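2nd October

It has been my practice to publish a short notice here whenever the household arrangements at Rarnen change for the season. The present notice concerns the guest room, which will be available to family and friends from the first frost until the end of February.

Guests are asked to write to me at least 8 days before they intend to arrive. Last winter two parties chose the same weekend, and my cousin Oda Løken was obliged to sleep on the settee with her feet on a piano stool. She has been gracious in the matter. A calendar now hangs inside the pantry door, and entries made in pencil will be regarded as provisional.

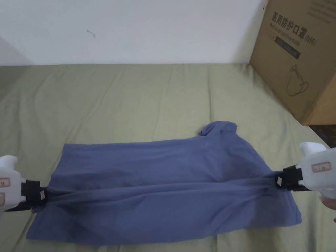
*Blue-violet on olive-green, in the guest room.*

The heating calls for some explanation. The radiator is slow and should be turned to 3 on the evening of arrival. Any higher setting produces a knocking in the pipes that may be heard in every room, including mine. The window may be opened at night, provided the door to the landing is closed first. Extra blankets are stored in the chest on the landing and may be taken without asking.

On the question of noise, I have received representations from both sides. Those who rise early to walk at Fjeld wish to make coffee before it is light; those who do not walk wish to sleep.

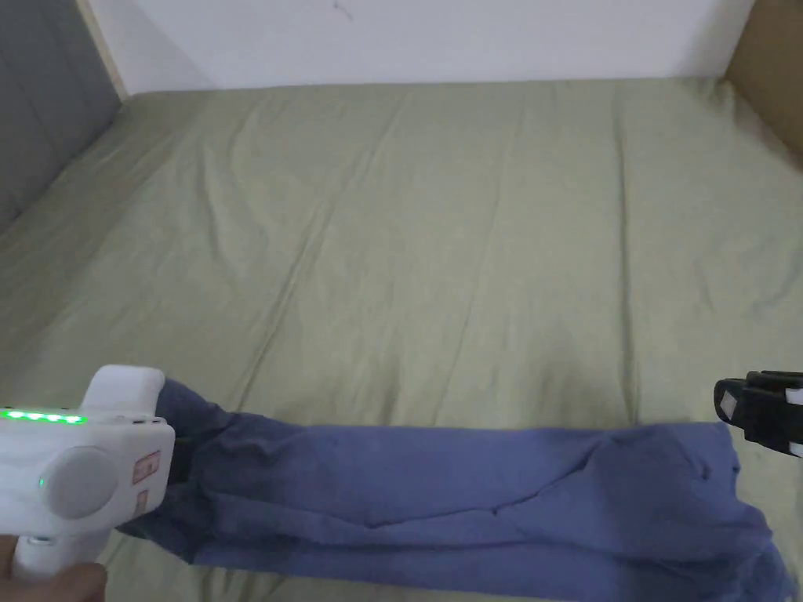
The grinder will therefore be kept in the outer porch, and may be used there at any hour. The kettle is a different matter and I have made no rule about it. Early walkers should note that the lower path to Vorka remains closed where the bank gave way. The upper path adds roughly 100 metres and has the better view of the lake.

Breakfast is laid at 8 and remains on the table until it has been eaten. Guests with particular requirements should bring what they need, as the shop at Jelus keeps short hours in winter and its bread is generally gone by noon.

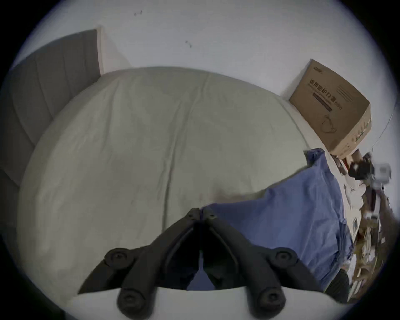

*The bed with its pale duvet and grey headboard.*

Dogs are welcome downstairs. Contributions towards firewood may be left in the blue jar, and the spare key should be returned to its hook before departure. I have had two cut since the spring and do not wish to order another.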